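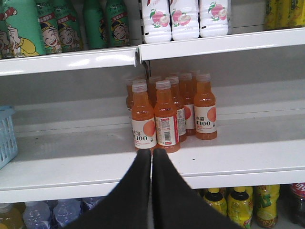 Capítulo 2

A contraproposta: o que acontece depois de dizer que se vai embora

No capítulo anterior deixámos o candidato com uma proposta assinada e um sorriso de orelha a orelha. Agora falta a parte de que quase toda a gente foge, que é entrar no gabinete da chefia e dizer que vai sair. Eu própria adiei essa conversa uma semana inteira, tinha 31 anos e trabalhava na Semstead a fazer manutenção de bases de dados. Levei a carta dobrada na mala de segunda a sexta (e ainda tenho a carta, toda vincada!).

Quando finalmente a entreguei, o meu responsável, o Declan Rudd, leu-a de pé, pousou-a na mesa e perguntou quanto é que me pagavam do outro lado. Eu não estava nada preparada para aquilo. Tinha ensaiado agradecimentos, tinha ensaiado a passagem de pastas, e de repente estava a regatear o meu próprio ordenado sem saber se queria regatear.

A isso chama-se contraproposta: a oferta que a entidade empregadora faz a quem já anunciou a saída, para o convencer a ficar. Pode vir em dinheiro, num título novo, numa mudança de equipa, em mais dias de teletrabalho. Na informática é muito comum, sobretudo quando a pessoa conhece um sistema antigo que mais ninguém na casa quer abrir.

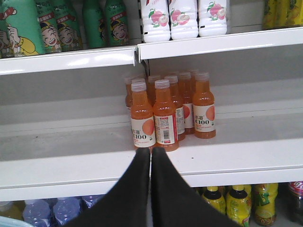 Devo revelar à minha chefia o valor da proposta que recebi?

Só se quiser. A lei não o obriga a dizê-lo e a nova empresa pode até ter pedido confidencialidade, portanto confirme isso antes de abrir a boca. Se preferir guardar o número para si, basta uma frase educada: "a decisão está tomada e prefiro não entrar em valores".

Voltando ao meu caso, pedi dois dias para pensar. Hoje acho que fiz bem em pedir tempo e mal em não ter feito contas. Limitei-me a comparar ordenados brutos, como se o resto não existisse, e o resto era quase tudo: as prevenções ao fim de semana, a formação paga, o seguro de saúde, a hora e meia de comboio. Na secção 2.3 vamos montar uma folha de comparação linha a linha, e peço-vos que a preencham com um caso verdadeiro, vosso ou de alguém próximo. 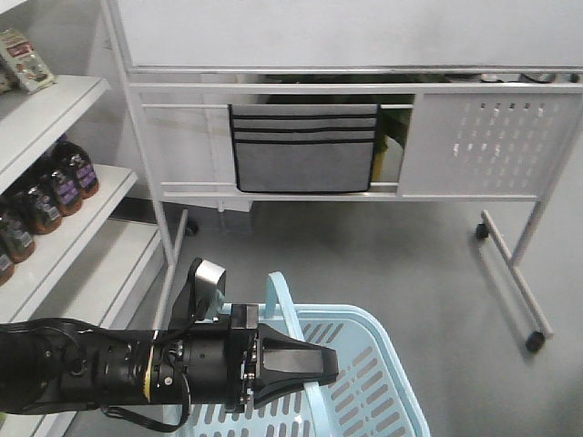
Há também o lado de quem recruta, que os manuais costumam despachar num parágrafo. Quando mais tarde passei para a Flenico, já como recrutadora, perdi um excelente programador de Java na véspera da entrada - a empresa dele tinha coberto a nossa oferta e nós nem sequer lhe telefonámos durante o aviso prévio. Foram 30 dias de silêncio da nossa parte! Desde então ligo sempre, nem que seja para falar do portátil ou apresentar o futuro colega de equipa.

E convém perguntar cedo. Na primeira entrevista já pergunto ao candidato o que faria se lhe oferecessem mais para ficar. Uns riem-se, outros ficam calados, e o silêncio costuma ser mais útil para mim do que a resposta ensaiada.

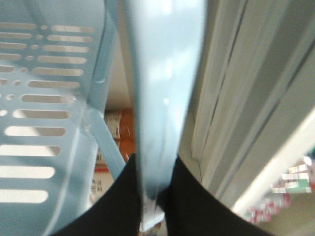
Ao longo do capítulo vamos seguir um caso prático, o da consultora Duton, que em novembro perde a responsável pela infraestrutura para a concorrente Frimpong e tem de decidir se tenta segurá-la. Vão ler as mensagens trocadas entre as partes, as duas versões da oferta e a nota interna dos recursos humanos, que está bastante mal escrita (de propósito, vamos corrigi-la na secção 2.5).

Antes de avançar, escrevam numa folha os motivos que vos levariam a sair de um emprego de que até gostam. Guardem-na, vão precisar dela no exercício da secção 2.1.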